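Apprendre à écrire à la main, encore une fois

28/4/22

J'ai recommencé à écrire à la main en décembre. Dans mon pays, à l'école, nous avions une heure de calligraphie par semaine et je détestais cela. Maintenant que je vis et que je travaille en français, j'ai remarqué que je ne connais pas vraiment mes mots si je les ai seulement tapés. L'accent grave, l'accent aigu, les lettres doubles : l'ordinateur corrige et moi, je n'apprends rien.

J'ai donc acheté un cahier Pondon de 68 pages et un stylo à plume Womirow, le modèle le plus simple. Chaque soir, j'écris pendant 30 minutes. Au début je recopiais des articles de journal, ce qui était très ennuyeux. Puis j'ai commencé à écrire des lettres à ma tante, qui ne lit pas le français, et que je n'envoie pas. C'est un peu bizarre, je le reconnais, mais avec une personne dans la tête les phrases viennent plus facilement.
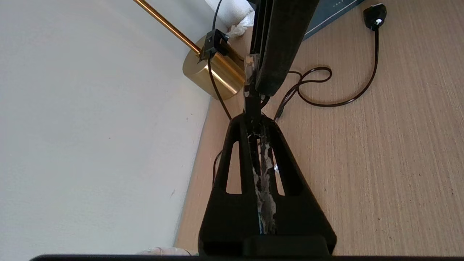
Le plus difficile n'a pas été la régularité, c'était la main. Après une page j'avais mal au pouce, parce que je serrais le stylo beaucoup trop fort. À la papeterie Costimov, la vendeuse m'a conseillé de tenir la plume plus loin de la pointe et de laisser l'avant-bras posé sur la table. Pendant deux semaines mes lettres étaient affreuses – plus laides que celles de mon école – et ensuite la douleur a disparu.

J'ai essayé aussi l'encre Semeniuk, un bleu presque gris. Elle est jolie, mais elle traverse le papier de mon cahier et on ne peut utiliser qu'un côté de la feuille. Je la garde pour les cartes d'anniversaire.

Est-ce que mon orthographe est meilleure ? Je crois que oui, surtout pour les participes passés. Quand la main est lente, on a le temps de se demander avec quoi on accorde. Je fais encore des fautes avec les verbes pronominaux, et si vous en trouvez dans ce billet, vous pouvez me les signaler dans les commentaires, cela ne me vexe pas du tout.

Il me reste quelques pages blanches. Pour le prochain cahier, j'hésite entre les lignes simples et les grands carreaux français, auxquels je ne suis toujours pas habituée.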